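On long train rides, old friends and a very bad karaoke booking

I hadn't seen Maarja in six years. Six! We used to share a kitchen, a phone charger and most of our jumpers, and then she moved to Turside and we became people who send each other birthday voice notes. So when she messaged to say she had a spare bed and did I fancy it, I'd booked the train before I'd finished my tea.

I was nervous, mind you. I rehearsed topics on the way up (work, her mum, that awful landlord) and used precisely none of them, as she started talking on the platform and we didn't stop until about 2 in the morning.

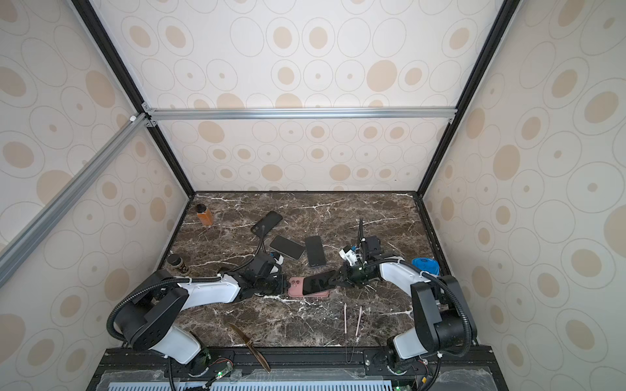

The karaoke bit

Dzintra joined us on the second night and had booked a room for three — except she'd booked it for August. The lad on the desk took pity and gave us 30 minutes in the tiny one by the loos. Maarja did her power ballad. I did mine, badly, in a key I have never visited before or since. Dzintra, who claims she doesn't sing, took the microphone and wouldn't give it back!

I cried a bit on the train home, the nice sort of crying. Maarja's coming to mine next, so I need to buy a proper pillow and do something about the spare room, where I currently keep the ironing.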